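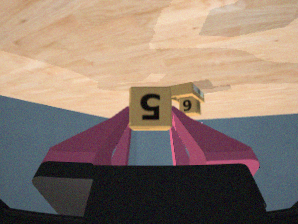 Wellington Bastos wrote in to ask why the gripper line in my budget comes ahead of the arm, and whether simulation hours should count as equipment at all. I count them. The numbered-cube task runs in the simulator first, and the finger geometry gets settled there before any order goes out.

Current plan: 2 finger sets at 700 dollars each, one arm on a lease through September, and a workstation with 27 percent held back for spares. Katsaros quotes 3 weeks on fingers. Lollik is cheaper but wants payment up front, and its mounting plate needs an adapter that I have not priced.

The wrist camera is still open. I want the simulated view and the real one to share a lens angle, so the mount gets ordered last.

Contact | Copyright Clonda Notes | Back to top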